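4. Preparar la despensa y darla de alta en Plindeo

Si ha llegado hasta este apartado es que ya tiene su cuenta creada y la báscula Bastos emparejada con el teléfono, así que lo más pesado ha quedado atrás. Ahora toca lo bonito: contarle a Plindeo qué guarda usted en casa, dónde lo guarda y cuándo caduca. Le recomendamos que se reserve una tarde tranquila, que ponga algo de música y que no intente hacerlo mientras cocina (se lo decimos con cariño y por experiencia propia, que más de un sofrito se nos ha quemado escribiendo este manual).

Antes de empezar

Necesitará la báscula cargada, un paño seco, el juego de etiquetas Sandetti que venía en la caja y un rotulador de punta fina. Las etiquetas se pegan mejor sobre superficies lisas y sin grasa. Si sus tarros son de los que llevan relieve, busque la parte más plana, o péguelas directamente en la tapa.

PRECAUCIÓN: no ponga sobre la báscula recipientes recién sacados del horno ni del congelador. El cambio brusco de temperatura puede empañar el sensor y entonces las lecturas bailan durante un buen rato.

4.1 Crear las zonas

1. Abra Plindeo y pulse Mi casa. La primera vez verá una sola zona, llamada General.
2. Pulse Añadir zona y escriba un nombre que entienda toda la familia. "Armario de arriba" funciona de maravilla; "A-sup-izq", bastante menos.
3. Elija el tipo de zona: seco, nevera, congelador o bodega. De esto dependen los avisos de caducidad, de modo que conviene acertar, aunque siempre podrá cambiarlo más adelante.
4. Repita los pasos hasta tener todos sus armarios y estantes. La versión gratuita admite 13 zonas, que para un piso normal dan de sobra.
5. Pulse Guardar y espere a que aparezca la marca verde.

Nota: si comparte la despensa con otra persona, invítela antes de seguir desde Mi casa > Compartir. Así recibirá el inventario completo desde el principio y se ahorrarán ustedes alguna discusión sobre quién terminó las galletas.

4.2 Vaciar y ordenar

Ya sabemos que da pereza, pero hágalo armario por armario y nunca todo a la vez. Saque lo que haya, pase el paño y vaya formando grupos sobre la mesa: legumbres con legumbres, conservas con conservas, dulces con dulces. Lo que esté caducado, fuera. Lo que esté abierto y no recuerde desde cuándo, huélalo, mírelo bien y, si le queda la más mínima duda, fuera también.

Vuelva a colocarlo todo con lo más antiguo delante. Es el truco de las tiendas de toda la vida y sigue siendo el mejor que conocemos.

4.3 Registrar productos cerrados

1. Seleccione la zona y pulse el signo más.
2. Acerque el código de barras al teléfono. Si el producto está en el catálogo, el nombre y el peso se rellenan solos.
3. Escriba la fecha de caducidad. Cuando el envase indique solo mes y año, por ejemplo mayo, Plindeo tomará el último día de ese mes.
4. Indique las unidades y pulse Guardar.

Los envases cilíndricos tienen su pequeña dificultad, porque la curva deforma el código y la lectura falla más de lo que nos gustaría. Sujete el bote por la parte de arriba, manténgalo quieto y gire despacio el teléfono hasta que las barras queden a lo largo de la pantalla. Si tras 2 intentos no hay manera, pulse Escribir código y teclee los números a mano, que tampoco se tarda tanto.

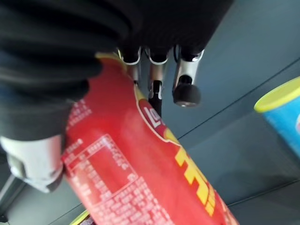
4.4 Registrar productos abiertos o a granel

1. Coloque la báscula sobre una superficie firme y enciéndala. Espere a que marque cero.
2. Ponga encima el tarro vacío y pulse Tara.
3. Llene el tarro y anote el nombre del producto en la aplicación. El peso llega solo.
4. Pegue una etiqueta y escriba en ella el número que le muestre la pantalla.

A partir de entonces, cada vez que quiera actualizar la cantidad bastará con pesar el tarro y elegir su número. Plindeo recuerda la tara, así que no tendrá que vaciarlo nunca más para eso.

PRECAUCIÓN: si cambia la tapa por otra distinta, repita la tara. Una tapa de cristal pesa mucho más que una de corcho, y el arroz parecerá multiplicarse por su cuenta.

4.5 Si algo no sale bien

La pantalla muestra el código 77: la báscula no está nivelada. Muévala un poco, compruebe que las 4 patas apoyan bien y vuelva a encenderla.

El producto aparece dos veces: abra una de las fichas, pulse Unir y elija la otra. Las unidades se suman y se conserva la caducidad más próxima.

La otra persona no ve los cambios: pídale que cierre la aplicación y la abra de nuevo con conexión. Si aun así no aparecen, anule la invitación y envíela otra vez.

Para cualquier otra cosa, el equipo de Zoltumitz atiende desde el menú Ayuda > Escríbanos. Cuéntenos el modelo de su teléfono y en qué paso se ha quedado, y le contestaremos con mucho gusto. En el apartado 5 veremos cómo preparar la lista de la compra a partir del inventario que acaba de crear.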